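Datitz Laboratory Reports Method for Teaching Robots to Insert Parts Using Wrist Camera Alone

DATITZ, 13/03/2022 – The Datitz Laboratory for Applied Manipulation has announced results from a study in which a robot arm learned to fit rigid parts into matching openings using only the view from a small camera at its wrist. The method, named Kisance, does not use force sensors or a prepared model of the workspace.

Insertion is among the most common steps in assembly work and among the hardest to automate outside a factory cell. A part held slightly off its axis will catch on the rim of the opening, and the fingers holding it often hide the place where it needs to go. Existing systems usually depend on fixtures that keep every piece in a known position.

Kisance was trained on recordings of people guiding the arm by hand through complete insertions. The research team collected 20 demonstrations for each pair of part and plate, moving the plate between recordings so that no two began from the same position. The software then learned to predict the next small motion of the wrist from the most recent camera images.

"The camera loses sight of the opening at the moment when the information is most needed," said Ramesh Jaiswal, who leads the project. "We wanted to know whether the edges that remain visible carry enough to finish the task. For the parts we tested, they do in most cases."

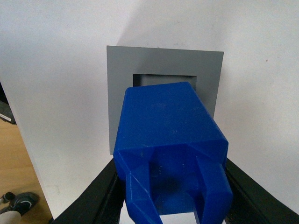 A notched blue block held in the gripper in front of an upright gray plate with a square opening, seen from the wrist camera.

In the reported trials, the system was tested on 3 block shapes and 4 plate placements, including upright placements that require the arm to work sideways. The arm was given roughly 20 seconds for each attempt. Attempts that ran past the limit were recorded as failures, even where the part had entered the opening.

The laboratory reports that the largest improvement over its earlier method, Mesum, came on upright plates. Mesum estimated the position of the opening once, at the start of the motion, and followed a fixed path from there. Kisance revises its estimate throughout the approach and can back away and try again when the part and the rim do not line up.

The study also describes the limits of the method. Performance fell when the plate and the surface behind it were close in color, and when strong side lighting put a hard shadow across the opening. Parts that slipped in the grip during the approach were seldom recovered. The authors state that touch sensing may still be required for tight fits – a question they intend to examine in further work.

"A workshop that changes its products often cannot build a fixture for each one," said Osvaldo Holanda, head of industrial partnerships at the laboratory. "A method that starts from a short set of demonstrations is of practical interest to such firms, provided its limits are clearly stated."

Bhatia, a maker of small assembly equipment, supported the study and will host a first trial on its own premises beginning in April. The trial will use production parts selected by the company. Sławomir Szulc will oversee the work on behalf of the laboratory.

The training recordings and the written procedure for collecting them will be made available to other research groups on request. Inquiries may be addressed to the Datitz Laboratory press office, attention Ming-te Sin.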